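Skusitz Student Robotics Forum — Plate Sorting Project, Station Layout

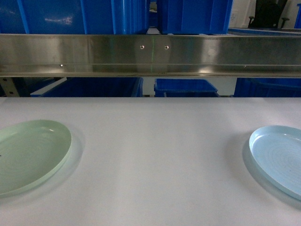 Green and blue plates on the white table, bins behind the rail.

zelov_lead
Teams are asked to adopt this plate spacing for all Sunday trials. Each team will complete 275 runs.

merkville_b
Our team objects. The wide gap favors longer arms, and the rules permit closer placement.

zelov_lead
The rules permit it; they do not require it. Scores must be comparable.

norgaard19
We support the wide spacing but consider 275 runs excessive. Over 19 hours of table time is not available to us.

merkville_b
Agreed on the run count — not on the spacing.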